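About us

Print this page
E-mail this page to a friend

Mangate is a small housekeeping school, and we have been teaching people how to look after rooms – their own or other people's – for longer than either of us cares to admit. Pui-shan Liu started it after years of running the linen and cleaning side of a guest house called Ilela, where she found that new starters were usually handed a bucket and wished good luck. Jihad Awwad joined her the following October, having come from the Belhaj hotel, and between the 2 of them they still teach most of the classes.

We keep our groups to eight, so that everyone gets a proper turn at everything and there is still room to get past one another on the landing. People come to us before a first job in a hotel or a care home, or when they have taken on a holiday let and would like it to feel looked after, and now and again simply to learn how to fold a fitted sheet (we do get there in the end!).

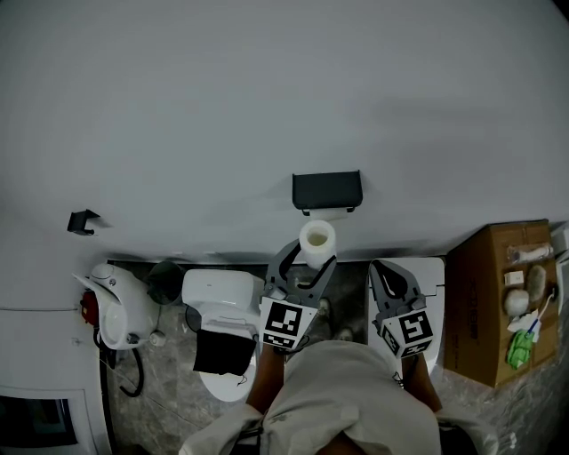
Bathrooms take up more of our time than any other room, and we make no apology for it. A guest will forgive a slightly crooked lampshade, but they do notice the small things at arm's height, and the toilet roll is the one Jihad could talk about all afternoon. He likes a dark holder on a pale wall, like the charcoal one with the broad cover, as it looks smart and is easy to find in the night, though he will tell you that dust shows on a cover like that and it wants a wipe every time you change the white roll beneath. Then there is which way the paper hangs. We teach it over the front, and you are welcome to argue.

Kitchens, bedrooms and the dreaded airing cupboard each have a session of their own, and Pui-shan's notes on stains now run to 100 pages, which she will happily lend you.

If you would like to look round before booking, come on a Wednesday after two, when the kettle is generally on.

Print this page
E-mail Mangate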